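About Tandow

4 min read 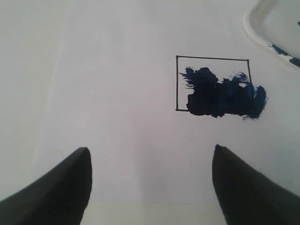
Navy blue over a marker rectangle on white.

Tandow teaches adults to paint, mostly with one color at a time, in two rooms above a tile store. We have been doing it for seven years. We have read a lot of art school "about" pages in that time, and we distrust most of them, so we have tried to keep ours to what we can stand behind.

We don't believe painting will heal you. It might be a pleasant way to spend an evening, and a few students have told us they sleep better after class, but they had also walked up 34 stairs and skipped their phones for two hours, so we make no claims. We don't believe everyone is an artist either. We think most people can learn to put paint where they meant to put it, which takes longer than they expect and is worth the trouble if you like that kind of thing.

How we teach

The first exercise is a rectangle. You draw it in thin black marker on a plain white surface, without a ruler, and then you put paint in it. The rectangle usually comes out a little crooked. Leave it crooked. The paint usually goes over the line, and we ask people to leave that too, and to look at it for a while before they start the next one.

We use dark blue for this because it hides nothing. Pale yellow forgives a shaky stroke. Navy on white shows you where you pressed, where you ran out and where you went back in to fix something that was fine before you touched it. Some students find this discouraging. Poonam Sisodia, who started the school and still teaches the beginners, has been asked many times to let people pick a nicer color in the first month. She has tried it twice. Both groups spent the month mixing.

After the rectangles come edges, then thick paint against thin, then two colors next to each other. There is no fruit bowl until the second term. Kamlesh Shukla teaches that term and thinks the fruit bowl is overrated, but students ask for it and he gives in every December.

What we are doubtful about

Talent, first of all. We have seen quick starters lose interest by week three and we have seen people with no feel for it at all get steadily better. We have also seen the reverse of both. We wouldn't put money on anyone after one class, and we are wary of teachers who do.

Expensive paint is another. The student acrylic we buy comes in large tubs from a wholesaler and it is fine. There are better paints. You will be able to tell the difference eventually, and at that point you can spend your own money. We don't sell supplies and we don't get a cut from anyone who does.

Then there are certificates. We used to give one out – a nice one, on heavy stock, under the name Orilska, which was what the school was called for its first year. A former student framed hers, and it hangs in her hallway next to her driver's training award. We stopped because we couldn't say what it certified.

We are also not sure about our own method. It suits people who like to repeat a small thing until it improves. If you want to go home with a finished landscape on the first night, there are places that will help you do that, and their students look happy in the photos.

Practical matters

Beginner classes run for ten weeks and cost $145 for the term, paint and paper included. We charge $100 if you are coming back to repeat the first term, and a fair number of people do. Groups are kept small enough that the teacher can get to everybody more than once in an evening.

Wear something you don't care about. Acrylic washes out of cotton while it is wet and stays there for good once it has dried, whatever the label says. Aprons are provided but they stop at the elbow, and elbows are where it happens.

There is no elevator. We have asked the landlord about this and will keep asking. Until something changes, we run one daytime group on the ground floor of the Haldane building across the street, with the same teachers and the same tubs of blue.

We do not hold an end of term show. Work can be left on the drying racks for two weeks, after which we paint over it and use it again. If you want to keep a rectangle, write your name on the back and take it home.

To visit before signing up, send us a note through the contact page and come and sit in on a class. You don't have to paint anything.

Page last updated April 2025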